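Progress note for Graham Hebden, gripper comparison, covering up to end of February. Typed in a hurry, apologies. Money bit is at the bottom, skip to it if you need to.

**Short version:** on track for the comparison, behind on the write-up, need a decision from you on fingers. We have had the yellow slotted fingers out in a home setting on the hand-held units, two units to a person, and I'm now fairly sure which way I want to go.

Home work, bedroom, yellow fingers:
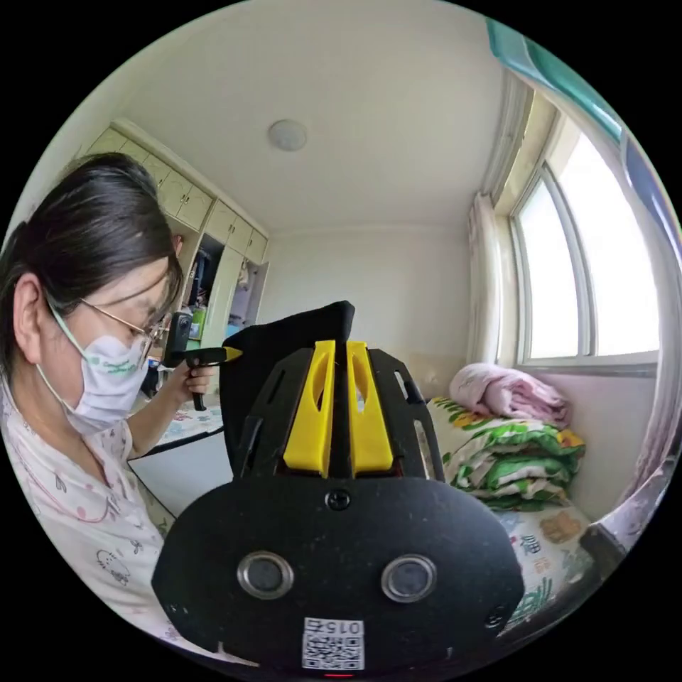
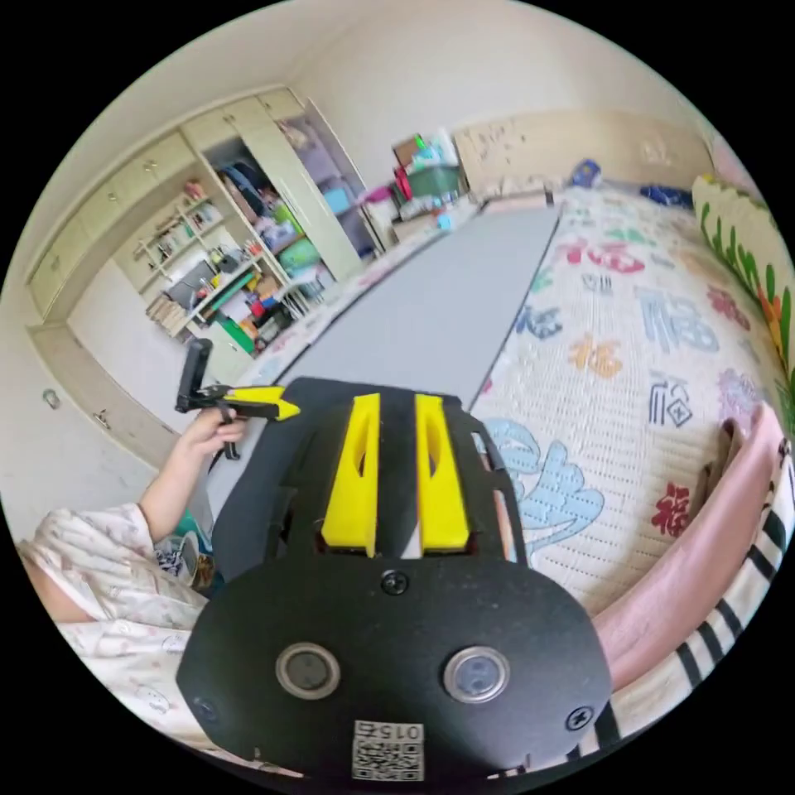
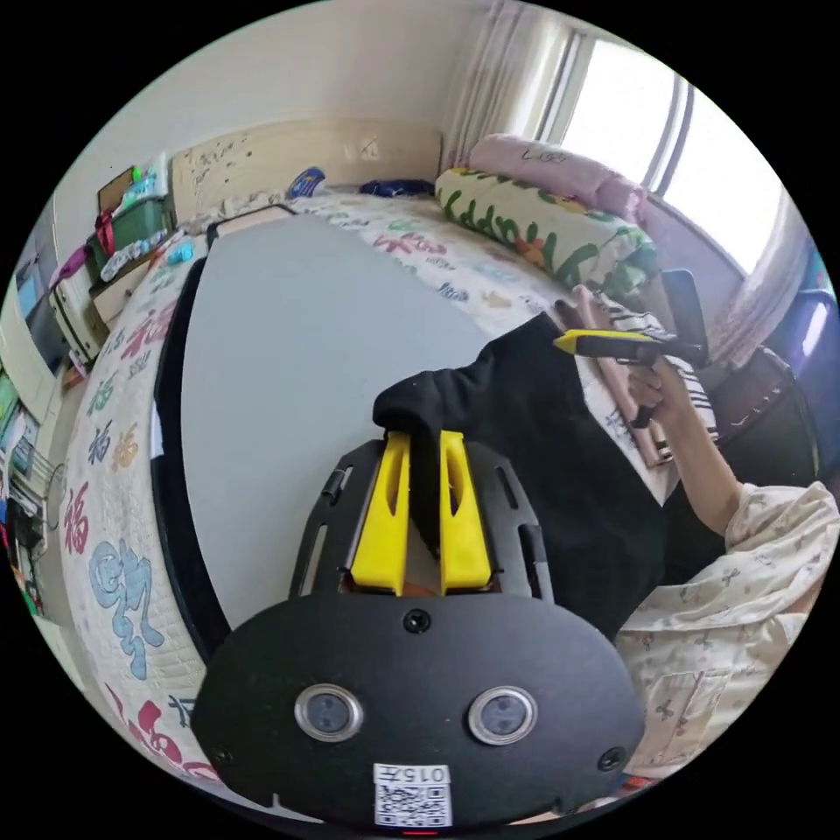

## What we said we'd do

From the plan you signed off:

- compare two finger types on the hand-held grippers (slotted yellow, and the solid ones from Boltero)
- compare two camera settings on the same units
- check whether recordings from the hand-helds can drive the arm in the lab without a lot of fiddling
- 2,000 usable recordings by the end of the project, half on each finger type

First two are mostly done. Third has started. Fourth see below.

## Numbers

Just over halfway. We have 1,000 usable on the slotted fingers, so that side is complete. Boltero side is lagging, 100 usable so far, because the first batch of fingers came with the wrong hole spacing and went back. Replacements are here and fit. Kelly Oakley is running that side now and reckons she can catch up if she gets both pairs of units full time.

"Usable" means both hands tracked start to finish, both cameras writing, and the cloth in view at the moment of the grab. Wajid Virk wrote the checker that decides this. It's strict. I asked him to loosen it and he said no, and having looked at what it threw out I think he's right.

## Fingers

Slotted yellow:

- good on thin cloth. T-shirts, pillowcases, tea towels. You get a proper pinch at the tip
- bend a bit under a heavy load, fine for a quilt corner, less fine for a whole folded quilt
- easy to swap, no complaints from anyone
- bright, which matters more than I thought. Wajid's tracking finds the tips without any extra marker

Boltero solid:

- stronger, no flex that I can feel
- worse at getting under a flat edge. Thicker at the tip, so on a pillowcase lying flat you end up scraping for it
- dark, so the tips vanish against dark clothes. Beryl Kettle tried tape on the ends. Works until it peels
- dearer

For clothes and bedding I'd go slotted. For anything with weight I'd go Boltero. We don't have anything with weight in this phase, so I don't see the point of paying for both past the comparison. Jeanine Dierckx disagrees – she wants the solid ones kept for the kitchen work next phase, and thinks we'll only end up re-buying. Her note is in the shared folder, please read it before you decide.

## Cameras

Wide setting vs narrow setting, same units.

Wide wins. With narrow you lose the other hand as soon as it goes out to the side, and with two-handed folding that's most of the time. Wide gives you bent edges and a lot of room that has nothing to do with the job, but Wajid corrects for the bend afterwards and the room turns out to be useful for working out where the unit is. Big bright windows are still a nuisance on either setting. We tried fixing the exposure by hand and it made the dark cloth worse, so it's back on auto.

One thing to flag. Homes are untidy in a way our lab isn't, which is the reason for going to them, but patterned bedding confuses the position tracking if you start with the unit pointed straight down at it. We now ask people to hold still and look at a wall or cupboards for a moment first. Failures dropped a lot after that. Wajid has the before and after, I'll get him to put it in the final report.

## Controller

Two options for driving the lab arm: the one that came with it, and Fidora, which Jeanine has been pushing since last summer.

Supplied controller: reliable, slow to respond, jerky on the wrist. Plays back a straight reach-and-pinch OK. Anything with a twist and it stops itself.

Fidora: smoother by a long way. Took Jeanine most of a week to get talking to the gripper and it still drops the connection now and then, always in the middle of a run, never when she's watching for it. When it holds, playback of a hand-held recording looks pretty much like the person's movement. She has folded a tea towel with it, start to finish, 7 times in a row on Saturday (yes she came in, no I didn't ask her to).

My view is Fidora, if the dropouts can be sorted. Not ready to commit in writing yet. The test I'd like is a full day of playback with no one touching it. If it gets through that, we switch.

## Feedback from the people using them

Collected by Beryl, on paper, after each session. Main points:

- wrists get tired. Pistol grip is liked, weight isn't. Breaks are now fixed into the session plan
- nobody minds working at home, several prefered it
- smaller hands struggle with the trigger reach. We have a shorter trigger printed, going out this week
- instructions too long. Cut to one side of A4, Beryl tested it on her neighbour
- people want to know if a take was any good straight away, not the next day. Fair. Wajid is looking at a beep or somthing

The consent form has been reworded as well, so it's clear that the cameras see the whole room and not only the hands. Anyone signed up on the old wording has been given the new one. If someone wants a recording pulled they ring Beryl and it's gone from the store that day. She has the log.

## Problems

1. Boltero delay, covered above. Lost time we won't get back fully.
2. Storage. Wide recordings are bigger and I under-budgeted. Wurarine have given us a price for more space, in the folder with the others. I'd like to take it.
3. Chargers. Not enough of them. Units come back flat and sit about. Cheap fix, have ordered more out of consumables.
4. Unit labels. Two units got swapped between kits and we had a morning's recordings under the wrong number. Found and fixed. Kit sheet now gets filled in at the door, going out and coming back.
5. Me, the write-up. Methods section is drafted, results isn't. Will be doing it early mornings before the phones start.

## What's next

- finish Boltero recordings (Kelly)
- full-day Fidora test (Jeanine, with Wajid on the logs)
- short trigger out to the people who asked for it (Beryl)
- visit to Triệu to see their folding bench. They've offered to run a few of our recordings on their arm, which would be a proper check that it isn't just our lab it works in. Travel is already in the budget
- results section (me)

## Money

Staff as planned. Equipment a bit under, as the returned fingers were credited. Storage over, and will go further over if you say yes to Wurarine. I'd move the equipment underspend across to cover it. By my sums that does it with a little left, but finance need your OK to move anything between lines.

## Decisions needed from you

- slotted only after this phase, or keep both (my view and Jeanine's, above)
- yes/no on the Wurarine storage
- OK to move the underspend

First one is the urgent one, I have to tell Boltero either way and they've chased twice. A one-line email will do. I'm in the lab till 6 most days, ring if easier.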